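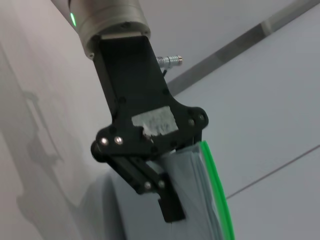
Controls and Handling Forum > Faults and Safety Reports
Topic: Unintended release of bagged parts after protective stop

dristberg_cell2
Posted 14/01/2025

I wish to report a fault on our bag transfer cell at the Dristberg site and to request comment from members with comparable equipment.

The cell moves zip-seal bags of small fittings from a tray to a weigh station. On two shifts the gripper opened when the protective stop was reset. The arm itself did not move. In both cases the bag fell inside the guarded area and there was no injury. The controller recorded code 203 on each occasion, which our manual lists only as "tool communication lost."

The cell had completed some 3,000 cycles since its last inspection. It has been locked out pending a finding.

murin_maint
Please confirm whether tool power is removed during the protective stop. At Murín we had a similar release, and the cause was a worn cable at the tool connector. The gripper restarted and ran its homing routine, which begins with a full opening.

dristberg_cell2
Tool power is supposed to remain on. The log shows a gap of 3 seconds before the reset. I can't say whether the gap came from the cable or from the supply.

jx606
I do not agree that the cable should be the first concern. A damaged cable is a maintenance item. A gripper that opens by itself on power-up is a design fault in the cell, and replacing the cable will leave it in place. The startup routine should be disabled until an operator confirms that the jaws are empty.

murin_maint
With respect, the cable can be checked in ten minutes. Changing the startup routine requires a revised risk assessment and, at most sites, a vendor visit. Both should be done, but the order matters to a plant with a stopped line.

jx606
The order matters to the person reaching in for the tray as well. I would not return the cell to service on a new cable alone.

favard_safety
Our procedure at Favard, for reference:
Lock out the cell before anyone approaches the tool.
Flex the cable by hand at the connector with a meter attached.
Repeat the stop and reset with an empty bag, guard closed.
Record the jaw position before and after.

We also found that thin bags slipped with no fault code at all. The two problems should be logged separately.

dristberg_cell2
Thank you. The meter test showed an intermittent break close to the plug. A replacement cable has been ordered from Jinex. Management has accepted the point made by jx606, and the cell will stay locked out until the startup routine is changed. The revised assessment is due in March.

murin_maint
Please post the part number when it arrives. Ours was superseded.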